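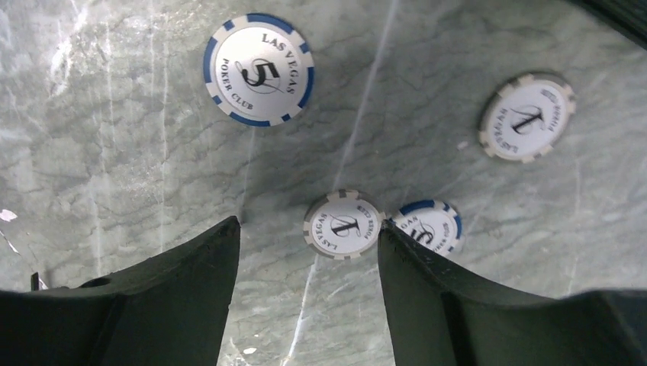

TALKS / Speaker notes: Game night on a small budget

Krisztina Major, Flotmont games club, 2025-09-12

(Wait for the chairs to stop scraping. Say hi. Water is on the left.)

OK so, hello everybody! I'm Krisztina and I'm going to talk about poker chips for a while, and then a bit about the boxes we keep them in, and after that you can all go play.

Start with the ones up on the screen. Ones and fives, white faces, Las Vegas Poker Club printed around the number. I like this kind for beginners. You don't have to remember that green is worth whatever and black is worth something else, you just read the big number in the middle. My aunt played with us all summer and never once had to ask what she was betting (pause, she's in the second row, wave).

The downside is that the faces are all white. Look at the rims: blue stripes on some, gray on others. Under a yellow lamp, in a tall stack, I mix those up constantly. So at my table we stack by the number before we start and everybody checks their neighbor's pile. It takes a minute and we have far fewer arguments!

How many do you need? I bought mine as a job lot at the Dobos flea market in July, 516 chips in a grocery bag, and for a table of 5 that was plenty. When 13 of us turned up for the Stereleck weekend we were making change all night long. More low chips, fewer high ones, that's my advice. If somebody tells you that you need 2,000 chips, they are selling chips.

(If people ask about clay or ceramic, say later. I will go on forever.)

Surface. Hard tabletops look lovely, and I do love a marble pattern, but chips slide and they're loud. Put a towel under a tablecloth and you're set. And cards are so much easier to pick up off cloth, try it with cold hands and you'll see what I mean.

Right, boxes. Next slide.
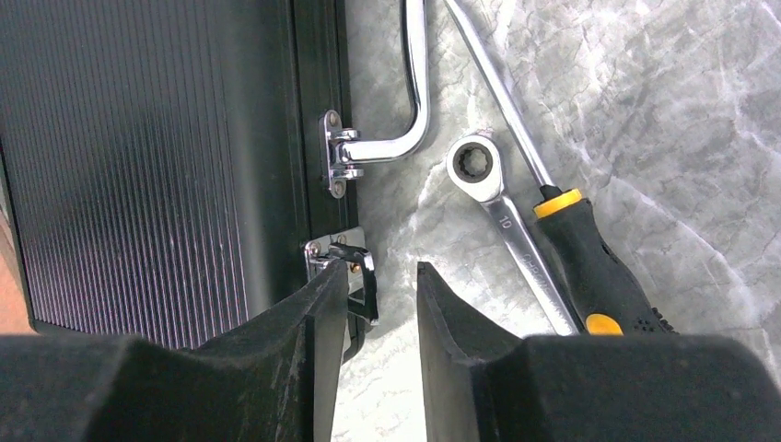 I am a big believer in a hard case with real metal on it. Cardboard lasts me one winter. With a secondhand case, go for the handle first: hold it where it meets the bracket and wiggle. If it rocks, look at the fasteners on the mounting plate before you blame the handle. Then open and close the latch a few times with the case empty, and again with weight in it, they can behave very differently.

Keep a couple of hand tools next to you when you go over a case. I used to get up and hunt through the kitchen drawer every time, and by then I'd forgotten which side was loose.

Chips are heavy! Carry the case flat if the latch is at all iffy. Ask me how I know. (Tell the Fasomus parking lot story if there's time, the short version, skip the part with the bus.)

Cleaning, quickly: damp cloth, a drop of dish soap, dry each one before it goes back. Don't soak them, especially if the number is on a sticker.

Questions, then tables. Beginners by the window, and Stereleck people please bring back my dealer button.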